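Folding thin black sports tops so they stay folded
Asked in Laundry and Clothes Care
451 views – 3 answers

Question

I have a drawer of black running tops and a couple of football shirts in that thin slippery material. I fold them after every wash and within a day or two they have slid about and come undone, and the whole drawer is a heap again. Cotton T-shirts in the drawer below are fine. I have tried folding them smaller and I have tried rolling them. The rolls open up as soon as I take one out.

Also, as they are all black I can never tell which is which without pulling them out. Is there a way of folding these that holds, or should I give up and hang them? There is not much hanging space. The drawer is 90 cm wide and fairly shallow.

Asked from Huminstead
Tags: folding, sportswear, drawers

3 answers

Answer 1

Hang them.

Comment: The question says there isn't much hanging space.

Comment: Then put a hook on the back of the door. Ours takes four or five tops on one hanger.

Answer 2 – marked as helpful

Rolling does work with this material but you need to tuck the end in, otherwise it has nothing to hold it.

Lay the top face down and smooth it from the middle outwards. Turn the bottom hem up on the outside by about a hand's width, so you have a cuff all the way round. Fold one side in to the middle, lay the sleeve back on itself, then do the other side. You should have a long strip. Roll it from the neck end down, as tight as you can, and when you get to the cuff turn it back over the roll like a pair of socks. It will stay shut even if you throw it across the room.

Vests are harder as there is less cloth at the top. With those I fold in half lengthways first and then do the same thing.

For the drawer, stand the rolls on end if it is deep enough. If not, lay them in rows with a divider every so often. I use the Plundusetti card dividers, which you cut to length, but a shoebox lid does the same job. Don't leave gaps or they will tip over.

Do it on a bed or a towel. On a smooth table the top slides away from you while you are rolling.

Comment: Tried this with the cuff and it has held for a week so far. Thank you.

Answer 3

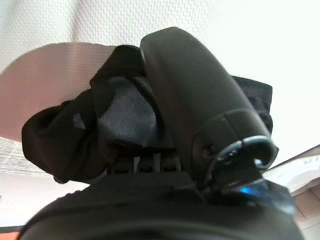 Tomholm, 20 October 2014

Black cloth bunched up like this is hard to sort by eye, as the folds all run into each other. There is a small grey patch on the left that might be a label, and if yours have something similar I would use it. Find the label first, hold the top up by it and let the rest drop. You then know which way round it is before you start folding.

To tell them apart in the drawer, sew a short bit of coloured thread near the hem of each one, on the inside. Red for long sleeves, yellow for short, or whatever you like. If you then roll them as in the answer above, leave the thread showing on the cuff.

I would also say don't use fabric softener on these. It makes them more slippery, and I found mine smelled worse after a few months of it. I stopped in January and the folding got easier – not perfect, but easier. Mudaliar sell a plain liquid that I get on with, though any without softener in it should do.

Comment: Does the thread come through the wash all right?

Comment: Yes, if you knot it twice. Polyester thread, not cotton.

Related questions
How do I store football socks in pairs?
Can I tumble dry a running jacket?
Drawer dividers for a shallow drawer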